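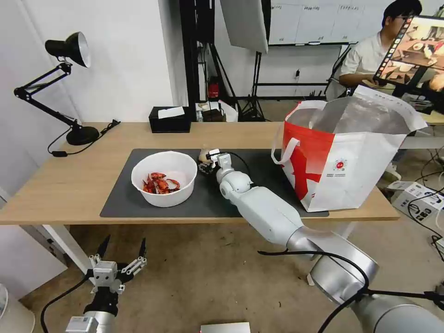

Crayfish shells in the white bowl, on the gray mat

Aug 27, 2023

I've been wanting to see the new container port at Plulach ever since the fights over who should run it, and this month they finally opened the gates to the public for a day. I signed up in February (yes, February, the tour list fills up fast) and took the early bus down from Dai with a thermos and the wrong shoes.

First thing to know: it's big. You get a hard hat and a yellow vest at the gatehouse, then they put you on a shuttle and drive you along the quay for what feels like forever. The berth is 730 meters long and we stopped at the far end, where the wind just about took my hat into the bay. Five cranes are up. Two were working while we were there and I could have watched them all afternoon - the operator sets a box down on a truck so gently you barely hear it.

Our guide was from Zunura, the company that holds the operating lease, and she was good at her job and careful with her answers. The land and the quay still belong to the state. Zunura runs the terminal, pays a yearly fee plus a share of what it takes in, and hands everything back when the lease is up. A man behind me asked what happens if the traffic doesn't come. She said the fee has a floor, so the state gets paid something either way. He asked how high the floor was and she said that was a question for the ministry. There was some grumbling on the shuttle after that!

Jobs were the other big topic. The terminal has 300 people on the payroll now, and she told us most of them live within a bus ride. I'd have liked to hear how many of those are crane and yard jobs and how many are gate security, but we were already being herded into the control building.

That was my favorite stop, I think. Flestodent supplies the yard software, and they'd put one of the big screens where visitors could see it, with every stack drawn as little colored blocks. Click on a block and you get where the box came from and which truck is coming for it. A kid in our group got to pick one and it was full of bathroom tiles. He was crushed.

The airport half of the project didn't get much of a showing. We drove past the turnoff and were told talks with a partner are "moving along," and I've been hearing that for five years, so I'll believe it when there's a plane on the runway.

Lunch was at the food stalls outside the gate, and the line for the seafood was worth it. Get there before noon if you go. The last shuttle leaves the gatehouse at four, the restrooms are only at the control building, and wear closed shoes, they do check. I had to borrow a pair of boots two sizes too large and I still have the blister.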